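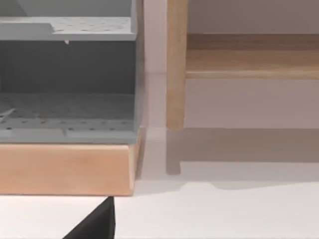
*Sim view 1: gray rack on the wood plank, tip of the finger at the bottom*

## Budget for a two-arm bench cell, what am I forgetting?

Posted 11/1/23 in Equipment & Buying

Small shop, we sort and rack little parts all day. Want to put a two arm setup on a bench. Got a quote from Stilum for the arms and grippers and another from Grandar for just the stand, cabling and install. Boss gave me 3,000 for "everything that isn't the arms" and I have to turn in a list.

Before buying I've been laying it out in sim. Rack is the perforated kind, open front. My list so far:

- bench top, wood
- rack + plank to raise it
- spare fingers for the grippers
- lights
- Grandar install, 1,017

Question is mostly the bench. Do I pay for a new white top or keep wood? And how much clear space do I leave in front of the shelf opening. Second view is the white surface, nothing placed on it yet. 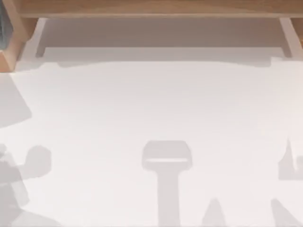 *Sim view 2: white top, shelf opening at the back, shadows all over the front*

Also are spare fingers worth it up front or do you order when one breaks. Thanks, have to send this in soon

---

### Answer 1 (accepted)

Did nearly the same list in August so quick notes.

**Bench.** Keep wood if it's flat and heavy. Put the money in the legs and bolts. A top that wobbles will cost you more in re-teaching than any surface will. White is fine too but look at your second view, the shadows are really easy to see on it. If you're going to run a camera for part finding, budget for lights on two sides. One lamp overhead wasn't enough for us. I'd move lights up your list, above spares.

**Clear space.** Don't go by the arm spec sheet, go by the gripper plus wrist plus whatever it's holding. Mock it with cardbord if you have to. We left 15 inches in front of the shelf and I'd want more now.

**Fingers.** Buy spares up front. We got 4 from Fragkou with the first order and shipping was the same as for one. Pointed ones chip at the tip when they bump a rack lip, and yours has a thick lip on the lower tray.

**Missing from your list:** e-stop within reach of both sides, a mat for the floor, cable covers, and a line for your own hours. Mine had no hours on it and it looked bad later.

---

### Answer 2

wood. done. white shows every scuff

Drollport sells used benches btw, ask for the ones with the square legs

---

### Answer 3

Agree with the first answer mostly. Disagree on lights, try the room lights first, you may be ok. Depends on your camera and how shiny the parts are.

What I'd ask: does the Grandar price include coming back after you move something? You WILL move the rack. Ours charged for a second visit, same rate. Get it in writing. Also check if the plank gets screwed down or just sits there, cheap to fix now.

---

**Asker's comment:** ok going with wood, this is the top I have in the sim now. Took one white top off the list and put the money on lights and spares. E-stop added, can't beleive I skipped that. Still waiting on Grandar about the return visit.

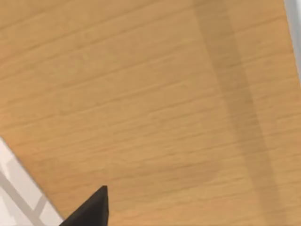
*Sim view 3: wood top, bare, tile floor at the corner*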